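Haverford Community Kitchen
Thread: preparing the demonstration table for the summer program

1/ The summer cooking program opens its second session this week. Several member sites have asked how the demonstration table should be set, and this thread gives the current guidance.

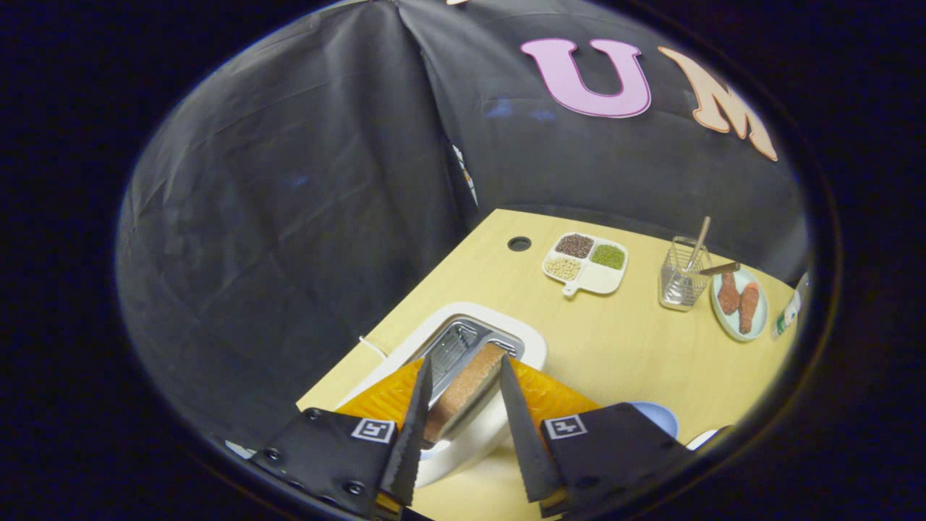 2/ The table should be in place 15 minutes before participants arrive. Wipe the surface first, let it dry, and keep bags, coats and paperwork on the side shelf.

3/ Dry goods go out in a divided tray, with one kind to each compartment. We ask sites to use items that differ clearly in color and size. Mung beans beside a pale bean and a dark seed or lentil work well for younger groups.

4/ A compartment may be left empty. Sites often use it during the sorting activity, when participants move a small portion from one section to another.

5/ The plate for the main item stands on the same table as the tray. Two pieces are enough for a demonstration. Please do not stack them - participants at the back need to see each one.

6/ Long-handled utensils belong upright in the square holder. The one in use may rest across the edge of the plate between steps.

7/ Tables with a cable opening: keep food clear of it, and do not run a cord across the front of the work area. Sites with the older Kammont tables should check that the round insert sits flush before each class.

8/ Backdrops. Plain black fabric remains the standard for all sites. It need not be pressed, though it should be fastened at both top corners. Cut-out letters are pinned to the fabric, never taped, as tape leaves a residue that the laundry service cannot remove.

9/ Letters may be in mixed colors. Replacement sets are available from the Sido supply room on request. Please return incomplete sets in the original envelope and note the missing letters on the front.

10/ Allergens. A printed ingredient list must be displayed at the entrance to every session, including sessions where no tasting is planned. Fish, nuts and sesame are to be named on their own lines.

11/ Attendance for the first session was 1,493 across 19 sites. We thank the site teams for submitting their figures on time. The Flivport site will move to the larger room on the second floor for the remainder of the program.

12/ Dried beans and lentils used for sorting are kept for that purpose only and are not to be cooked afterward. Store them in a closed container with a label reading "activity use".

13/ Requests for trays, plates and utensil holders for the fall program will be accepted until the first week of September. One request per site, please - later additions can be made by replying to the confirmation message.

14/ Questions about table setup may be sent to the program office through the contact form on our page. Replies are normally sent within two working days.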